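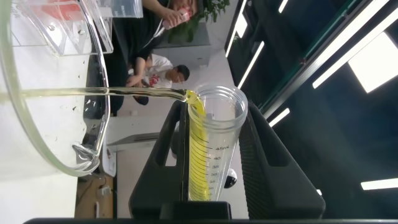

Community > Lab Basics > Measuring and Transfer

Measuring oil from a beaker into a plastic cylinder: reading comes out low

Reading time: 3 min

Pouran Jafarzadeh
I measure vegetable oil for a density exercise. The oil goes from a large glass beaker into a plastic graduated cylinder with a scale in ml. The target is 20 ml. If I read the scale straight after pouring, the level is low, and a few minutes later it has crept up by most of a division. The wall above the level stays coated the whole time. Pouring more slowly makes the oil run down the outside of the beaker. Is there a standard waiting time, and should I be using something other than a cylinder?

I use the same table for the colored water samples. 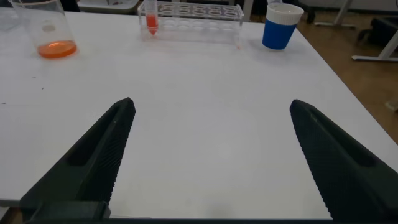
Bench layout: beaker with orange liquid, acrylic tube rack, blue cup.

Fourie
The creep is drainage. Oil is viscous and wets the plastic, so a film stays on the wall and joins the main volume late. Bubbles carried in by the stream add a second error, in the other direction, until they rise out.

Aim the stream at the center of the opening. If it lands on the inner rim, you coat one side from top to bottom before any of it reaches the base. Stop short of the mark, wait 60 seconds, and add the remainder with a dropper. Then wait again and read at eye level, at the bottom of the meniscus. I have no standard time to give you. Read twice, 60 seconds apart, and accept the value when the two agree.

For the dribble, tilt the beaker faster at the start and bring it back upright in one movement. A slow trickle follows the glass – a quick one clears the lip.

Also, whatever you read is the volume in the cylinder. Pour it out again and part of it stays behind as film. For density, leave the oil in the cylinder and weigh the two together, after weighing the cylinder dry.

Gimano
Just weigh it. Tare a cup on the scale and pour to mass. I stopped using cylinders for oil in April. Warming the oil a little helps too.

Pilus
Weighing alone won't give a density, the volume is still needed. Agree with Fourie on leaving it in the cylinder. If you warm the oil, note the temperature, as the density changes with it. Wash with detergent before going back to the water samples – leftover oil spoils the meniscus.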